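Snack and Comfort Baskets: What We Need for Spring

The February basket drive at the Plinham Community Center closed with 878 items on the shelves, and most of them are now spoken for. Baskets go to people staying at the Kütt Street guest house while a family member is at the hospital across the road. We also send a smaller number to the overnight waiting room at Lirkari Clinic.

We are now collecting for the spring round. The goal is 32 baskets, packed and ready by March 18, 2018.

Each basket gets something to drink, something to eat and a few things for a purse or coat pocket. Single-serve packets work best. The guest house has a kettle on each floor but no coffee maker, so instant coffee sticks, tea bags and cocoa packets are always used up first.

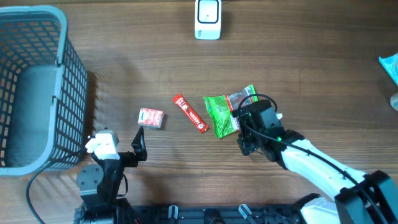
Coffee stick, snack bag and a small box on the packing table, with a gray basket at left.

Please bring snacks in sealed, single-size bags. Large bags have to be shared or thrown out, and we can't repackage food. Check the date before you drop anything off. We need at least two months left on it. We can't take homemade items, glass jars or anything that has to be kept cold.

The plastic baskets come from Ristonis Hardware at a discount, and we have enough for this round. If you received one in the past and no longer need it, it can be wiped out and returned to the front desk.

Pocket tissues are the item we run short of most often. A pocket pack fits in the corner of a basket and weighs next to nothing.

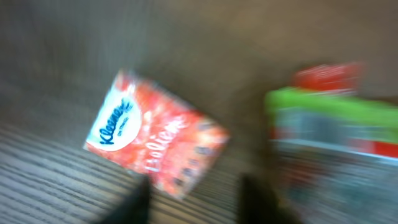 Full-size tissue boxes are welcome too, but they go to the guest house lounge and not into the baskets. The same is true of paper towels and napkins. Hand lotion, lip balm and travel toothbrushes can go in either place, as long as they are unopened.

Drop off at the side entrance on Kütt Street during regular center hours. The collection bin is next to the coat rack. If you have more than two bags, ring the bell and someone will bring out a cart.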